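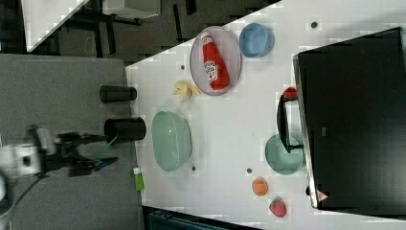 Ketchup bottle on the lavender plate, green bowls nearby

Search this list Search Go Advanced

Last updated 09/05/2018

Subject: Re: [kolingate-gardens] Sauce tomatoes, which ones and how many?
From: Vega Soler

Afshin Bahrami wrote:
> Hi all, I have the half plot by the east fence this year and I want to
> grow enough tomatoes to make my own ketchup and sauce. Last time I grew
> big slicers and the sauce was like soup after three hours on the stove.
> What does everybody plant? And do you peel them or not? I have read
> both. Also is it true that you can freeze them whole and deal with
> them later?

Hi Afshin (the other Afshin, hi to you too if you're reading, Mr. Kiani!),

Oh I have opinions on this one. Slicers are lovely on a sandwich but they are mostly juice, so yes, soup. You want a paste type. I've grown Roma and San Marino, sorry, San Marzano, and last year I tried Amish Paste on Regula's advice and I'm not going back. They get big, they're meaty, and there are hardly any seeds to scoop. The plants do sprawl like crazy so put your stakes in when you plant. I waited until they were knee high and speared half the roots.

I had 12 plants in the bed closest to the water tap and picked 64 pounds by the end of August, which was way more than my kitchen could take. My notebook says 542 tomatoes, and yes I wrote every single one down, my sister thinks I need help. For one household I'd say six plants is plenty, unless you are giving jars away.

Freezing whole works great! Wash them, dry them off, lay them on a tray till they're hard, then bag them. The best part is that when you run the frozen ones under warm water the skins slide right off in your hand, so that settles your peeling question as well. I do peel for ketchup. For plain sauce I leave the skins on and put it all through the food mill at the end.

For the ketchup I cook the tomatoes down with a couple of onions first, mill it, then put it back on low with cider vinegar, brown sugar, salt, a bit of allspice and a very small pinch of clove. VERY small. Oluf Riis made a batch at the potluck a few years ago with a whole teaspoon in it and it tasted like the dentist. Sorry Oluf, the cornbread was perfect! Stir it more than you think you need to once it gets thick. Mine stuck in the last ten minutes and I was scrubbing that pot for two days.

If you're going to can it and keep it on a shelf, please follow a tested recipe for the vinegar and don't wing it the way I do. Mine goes in the fridge or the freezer and gets eaten.

My kids still ask for the store bottle, by the way. I've made my peace with it.

Oh, and I have leftover seed, Amish Paste and some Roma, if you want it. They're in an envelope in the shed on the shelf over the hoses, take what you like but leave a few for Regula. Does anybody still have the big food mill that goes around? I lent it out after the potluck and I don't remember to who. It has a red handle and a piece of tape with my name on it.

Vega
plot by the tap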